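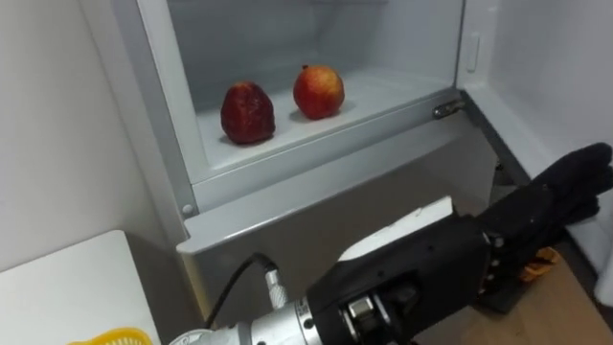
# 第七章 把东西拿稳:从冰箱到篮子

开学已是九月,社团教室的门一推开,总有人先问:“老师,今年机器人会不会帮忙做饭?”做饭还早,不过同学们读完这一章,应该能让它从冰箱里取一个苹果,放进桌上的黄色篮子里。听起来简单吧?我们自己伸手去拿的时候,哪里会想到手腕要转多少、手指要先张多大呢!

本章的任务取自弗莱斯盖特中学机器人社的学生项目“潘”(Pan)。项目由罗世杰(Shih-chieh Lo)老师指导,米拉格罗斯·贝穆德斯和埃丁·尼科洛夫斯基两位同学负责抓取部分。他们前后一共记录了1,243次尝试,其中785次用的是苹果,其余换成别的水果。两位同学很慷慨,把笔记本借给了我们,连涂改的地方也一并保留,你们在习题里会读到几页。

第六章学过的坐标变换,这里马上要用,忘了的同学请先翻回去看看,不必着急。
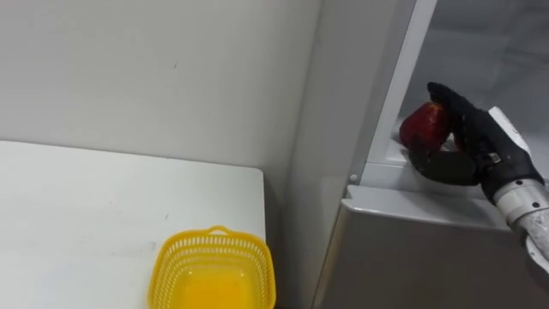
## 7.1 抓握与接触点

手指该放在哪里?先看苹果:一根手指从上方弯过来,另一根像拇指那样横在下面托着,果子便靠向掌心。这种上下相对的抓法,我们称为“对向抓握”。接触点之间的连线越靠近物体的重心,物体受重力作用而转动的趋势就越小。

请准备一个苹果,只用拇指和食指捏住它,慢慢把手腕转过90度,留意指尖的感觉,再把捏的位置往果柄方向挪一挪,重做一遍。把两次的感受写下来,下一小节我们要用力矩来解释它。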